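Hair Accessories: Fabric and Storage Notes

Reading time: 2 min

Print this page | E-mail this page

April 2026

Gallery pages on this site group small textile goods by construction. The present set covers gathered hair ties and the items usually kept with them on a dressing table. Entries were compiled by Kuldeep Agarwal from the Zarkau workroom list, which currently runs to 364 entries. Laundering notes follow the Tendness care sheet, second revision.

Terms used: casing, the fabric tube; core, the elastic inside it; heading, any fabric that extends past the casing seam as a ruffle.

Eyelet scrunchie, cream

Eyelet fabric is cut along a finished scalloped border where the yardage allows, so the ruffle needs no separate hem. Gathers should be distributed by hand before the core is closed. Wash in a mesh bag, cold, and dry flat. Do not iron over the embroidery from the right side. 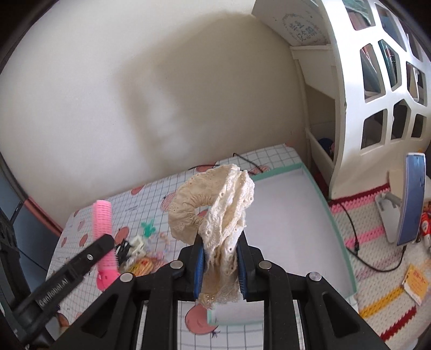 Cream eyelet scrunchie with small embroidered holes and a ruffled, scalloped edge. Pleats fan out from the central opening. The table cover is a white sheet with a dark grid and pink peaches; a pink hair tool lies to the left.

Storage

Gathered ties keep their shape best on a dowel or in a shallow tray, one layer deep. Stacking flattens the heading. Keep them apart from brushes with exposed bristles, which catch in eyelet holes and pull the stitching. Pale fabrics should be kept out of direct sun.

Core replacement

Open 2 inches of the casing seam opposite the join. Cut the old core, tie the new length to one end, and draw it through. Overlap the ends, zigzag twice, and close the seam by hand with a ladder stitch. Stunen braided elastic has been the workroom standard since the Gautam stock ran out.

The next set, plain woven headbands, is scheduled for May.

Entry 16 in the hair accessories series
Page views: 2,812

Print this page | E-mail this page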